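Grorkirden community kitchen to extend opening hours from July

Gratudton Council has approved a grant to extend the opening hours of the community kitchen at Grorkirden, following a rise in demand for its weekday meals and cookery classes.

The kitchen served 1,631 meals over the winter period, 308 more than in the previous winter. Under the new arrangements it will remain open until 8pm on weekdays, having until now closed at 5pm. The change takes effect in July and will be reviewed after one year.

The grant will also pay for two part-time posts and for a further 50 places on the kitchen's programme of free cookery classes. The classes are open to any adult living in the council's area and cover basic cooking, safe storage of food and planning meals on a limited budget. Steaming, baking and batch cooking are each taught as separate sessions. 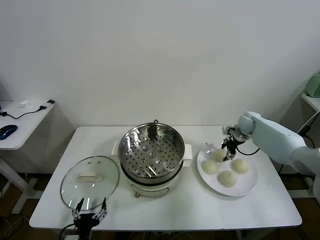
Steamed buns and an electric steamer.

Councillor Glenys Howells, who presented the proposal, said that the present closing time had excluded many working residents. "A large number of people who would like to use the kitchen finish work after it has shut," she said. "The later hours will allow families to eat there together and will make the evening classes possible for the first time."

Members asked for assurances on noise and parking in Lloyd Street, where several residents had written to object. The council has agreed that deliveries will continue to take place in the morning only, and that the rear entrance will not be used after 6pm.

Nerys Gough, the kitchen manager, welcomed the decision and said that recruitment for the new posts would begin shortly. The price of a main meal will stay at its present level – children under five will continue to eat free of charge.

Residents wishing to reserve a place on a class may do so at the kitchen or at the Prarnel library during normal opening hours.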